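Rirnmont Robotics Capstone — Final Report
Working Rules for a Tabletop Arm: What We Wrote, What We Kept
Submitted 6/7/22

1. Why I ended up writing about rules

When I signed up for this project I figured I'd spend the semester writing code. I did write some! But the part that took over my life was the rule sheet, the thing taped up in the lab at Rirnmont that says who may start the arm, where you stand while it moves, and what you do when it stops somewhere weird. The sheet we inherited came from an older project called Kvam, and it was one page of good intentions. "Be careful near the arm" was rule two. I have no idea how a person checks whether they followed that.

So my half of the Jindness project became a rewrite. I wanted every rule to be something a second person could look at and say yes or no.

2. How I went about it

I read the Kvam sheet, sat in on sessions from the middle of May on, and went through the run logs. We had 3,690 logged moves by the time I stopped, and 387 of them had some kind of note attached. Most of the notes were boring (wrong dish, wrong start pose, somebody forgot to save). More than 20 were the kind I cared about, where a person's hand was over the table and the arm was still enabled. Nothing bad came of any of them, but I didn't like reading them.

The task itself is simple. Dishes go on the green table, the arm goes to one of them, and the run gets saved. Then you change the layout and go again, which means people reach in over and over all afternoon, and that's where a rule sheet earns its keep or doesn't.

3. The rules as they stand

Hands stay off the table until the operator says "clear" and the person resetting says it back. The first version only had one person say it, and in a loud room that's useless.

The stop button is in the operator's hand for the whole run. On the desk doesn't count, and neither does a pocket.

Cables stay out of the walking path. If you have to step over one to reach the table, you reroute it before the first run.

New scripts run at reduced speed, 200 moves minimum, before anyone asks for full speed. I got a lot of complaints about this one — I still think it's right.

The gripper goes in over a dish from above, and the operator watches the gripper, never the screen. Dishes near the arm's lower segments count as obstacles even when they aren't the target.

The arm over the orange plate, dishes on the green table:

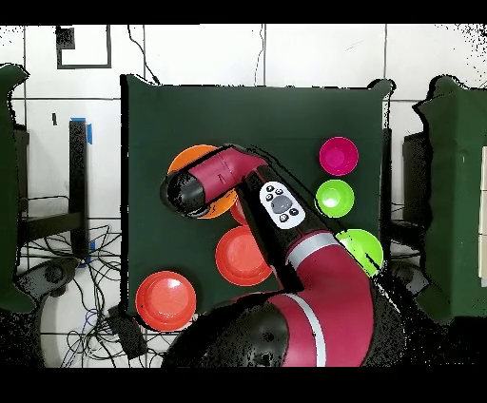
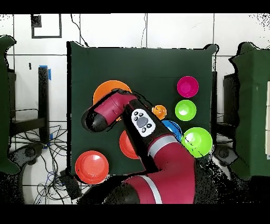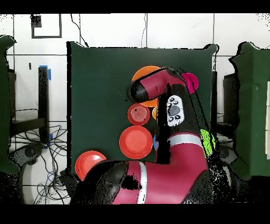

A comment on my draft from the Laldale section was that the obstacle rule is too vague, and that "near" should be a distance you can measure with a ruler or it should go. They also wanted to know why the operator is barred from looking at the screen when half the fault messages only show up there. Both fair. On the first I've changed "near" to "closer than one hand width," which is still kind of sloppy but you can check it without going to find a tool. On the second I'm holding my ground for now. A second person can read the faults out loud.

4. What worked and what I'd redo

The two-way "clear" was the easiest win. People felt silly for a day or so and then it was just how we talked. The cable rule gets followed at the start of a session and sort of melts away by the end, so I added a check at the halfway break.

What I'd redo is the order. I wrote the sheet by topic (people, arm, table, software), and you use it by time: before you power on, before each run, after a stop. I only got as far as reordering the first section. If somebody picks this up next year, start there, please.

I also never wrote anything about who is allowed to change the rules. Right now anyone with a marker can do it, and there are two handwritten additions on the sheet already.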